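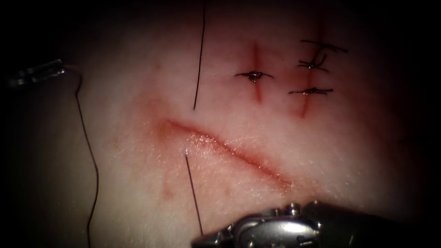
January 27, 2026. Suture bench, Boswood room

Tissue pad session, notes before I forget. Dirceu Lins tying, me on timer and writing up.

Pad out of fridge 20 min before start. Last batch (November) we went straight in cold and the stuff was like rubber, needle bent twice. Better today, bites went in clean, surface still a bit tacky. Pelkonen lot 1567, the paler one. Write the lot no. on the bag next time!! not on the lid, lids get swapped.

Cuts as agreed: one long diagonal, two short near-vertical top right. Started on the short ones. Interrupted, black thread throughout.

Short cut, left: single stitch near the middle. Knot sits right on top of the wound, want it off to one side. Tails short, good. D. happy with tension, I thought a touch tight but left it.

Short cut, right (the longer of the pair): two stitches. Lower one tidy, small knot, short tails. Upper one has long ends left all over the place, crossing each other. Trim before next bite, otherwise they get picked up with the new loop. We said this last time too.

Long diagonal: still open at time of writing, no stitches in it. Left end is the widest part and the reddest, smudge round it. Plan is to start at the middle and halve each side, not run from one end, last time we ran from the left and had a pucker at the finish. Allow 6 stitches, see if it needs fewer.

Thread: Pisovora black, opened new reel. Old reel had gone kinky from being stored in the drawer, binned it. 3 packs left in cupboard, need to order, ask Letenmont whether they still do the mixed box. Their last invoice is in the blue folder, I think.

Lighting. Middle of the pad fine, falls off badly at the edges, hard to judge a knot out there. Keep all cuts away from the rim of the pad. Could try the other lamp but the clamp is broken, see previuos entry.

Scoring sheet: want a seperate column for tail length. Currently it goes under "knot" and everyone marks it differently. D. says 5 mm max, I'd go a bit longer on the soft pads. Not settled.

To do
- trim upper stitch, right cut
- long cut, middle first
- wipe round left end before starting
- order thread
- lamp clamp
- bag up pad after, label, back in fridge, bottom shelf (not with the lunches)

Dirceu wants the pad kept for comparing with the firmer lot. Fine by me but it wont last past the end of the week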